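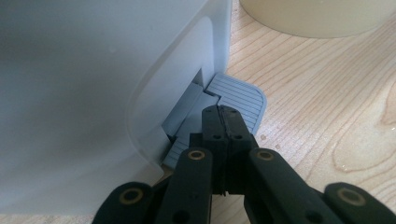
La pince posée sur la pièce striée grise, au pied du bac, un samedi à Drurkbridge.

Mirjam Tanner recommença la prise. Elle tenait la poignée de la main droite, le coude contre le flanc comme on le lui avait montré en arrivant. Les doigts noirs s'avancèrent jusqu'au plastique strié. Elle appuya, attendit le bip, recula.

— Trente-huit, dit Chaminda Hettiarachchi.

Il notait tout dans un cahier, même si la machine notait aussi. Il fallait 100 exemples avant le soir. Edmont en voulait 2 000 pour septembre, toutes tables confondues, et l'équipe de Ternthorpe avait pris du retard sur les couvercles.

— Celle-là était trop lente, dit Mirjam.

— On garde. Ils veulent aussi des lentes.

Elle regarda l'eau sur le bois. Au début elle essuyait entre chaque prise, puis un message était venu d'Edmont : laissez l'eau, variez. Elle avait donc laissé l'eau. Chez elle, elle essuyait toujours la table deux fois.

Elle reprit par la gauche. Sa mère avait travaillé vingt ans dans une blanchisserie et pliait les draps sans les regarder, en parlant d'autre chose. Mirjam avait essayé d'apprendre en suivant ses mains. Elle n'y était jamais arrivée. Sa mère disait qu'elle allait trop vite et recommençait exactement à la même vitesse.

— À quoi tu penses ? demanda Chaminda.

— À rien. Pourquoi ?

— Tu as hésité avant le contact. Une seconde, à peu près.

— Efface-la.

Il tourna son crayon entre ses doigts, puis écrivit quelque chose dans la marge.

— Si je l'efface, il faut la refaire.

Elle la refit. Et la suivante. Vers cinq heures, son poignet lui faisait mal et elle changea de main, ce qui était permis à condition de le signaler. Chaminda le signala. Il mangea une pomme près de la fenêtre et lui en tendit une qu'elle posa à côté de son sac.

À 96, le téléphone sonna. C'était Mathebula, du bureau, qui voulait savoir s'ils auraient fini pour la camionnette. Chaminda répondit que oui et raccrocha.

— Il a demandé pour l'hésitation ?

— Non. Personne ne regarde les prises une par une, Mirjam.

— Le système, si.

Il ne répondit pas. Elle remit la pince en position et déplaça le bac d'un rien vers la droite.

— Tu l'as gardée ? demanda-t-elle.

— Oui.

Elle appuya et attendit le bip.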